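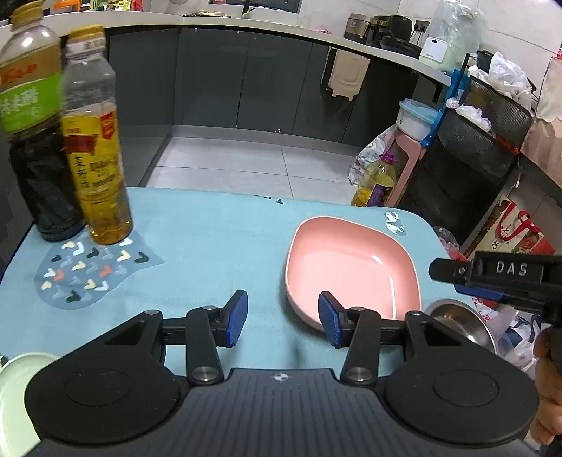

发往:旧物与软装讨论列表
主题:回复:[软装] 麻布窗帘自己染,一个下午搞定?
日期:2019年8月14日

教程我看了两遍,还是不太信。先把原信里我有疑问的几段引在下面,逐条说。

> 周末照着 Tellside 网站上的教程染了客厅的窗帘,效果比想象中好太多!
> 用的是 Skuddale 的亚麻,10 米,原色,没有预洗,直接下锅。
> 染料是 Nogueira 的灰绿色,两包。教程说一个下午就能完成,
> 颜色很匀,而且以后不会褪。

没有预洗这一点我首先怀疑。新的亚麻布多半带浆,浆不退干净,染料吃进去就深一块浅一块。刚挂上去逆着光看不出来,等到阴天,或者晚上开了灯再看一次。您说很匀,是挂起来看的,还是平铺着看的?

再说份量。10 米布,假如是 200 克左右一平米的料子,家里哪口锅放得下?布在锅里翻不动,折痕的地方一定会留印子。教程里那张成品图只拍了窗帘的上半截,下摆一点没露,我看到这种图就要多问一句。

> 成本也很低,算上布和染料一共 118 欧,
> 比买现成的 Una 那款便宜一半还多。

118 欧有没有把帘头带、挂钩、缝纫线算进去?锁边是自己锁还是送出去做?另外亚麻下水要缩,没预洗就量尺寸裁,染完短一截是常事。我一月份给书房做过一副,裁之前特意多留了 2 厘米,自以为很稳妥,结果洗完离窗台还差一大截,最后在底下拼了一条深色的边,勉强算是“设计”。拿 Una 的成品来比也不太公平,人家那款是带衬里的,您这副是单层。

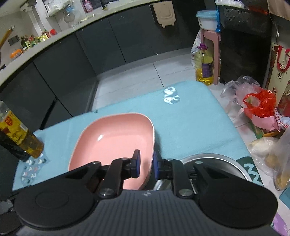 附图:浅蓝色桌布和粉色的碗

> 固色我只用了白醋和盐,教程说足够了。

白醋固色的说法到处都有,出处我一直没找到。醋对羊毛和丝用的酸性染料有用,亚麻是植物纤维,用的多半是活性染料,那要的是碱,一般加纯碱。盐是帮着上色的,跟褪不褪没多大关系。麻烦您翻一下 Nogueira 包装背面,看看到底是哪一类染料,写的固色剂是什么。要是通用型的那种混合染料,朝南的窗户晒一个夏天会怎样,我不乐观。

“以后不会褪”这句,教程作者是挂了多久以后写的?我在页面上没有看到日期,下面的留言也都是刚染完就来报喜的,没见有人隔年回来说一声。

我并不反对自己染布,旧床单、抱枕套我都染过,坏了不心疼。整副客厅窗帘是另一回事。列表里要是有谁染过亚麻窗帘,挂满一年以上,又正经洗过几次的,请把前后的颜色说一说,最好留着当初的小布头可以对照。

原发信人如果还有剩布,也请剪一小块,一半夹在书里,一半贴在窗玻璃上,过两个月再看。下摆的尺寸也顺手量一下,下次洗完再量。

另外,教程里“中火煮到颜色满意为止”这一步,究竟是煮多久?湿布看着总比干布深,照这个写法,我猜多数人会关火关早了。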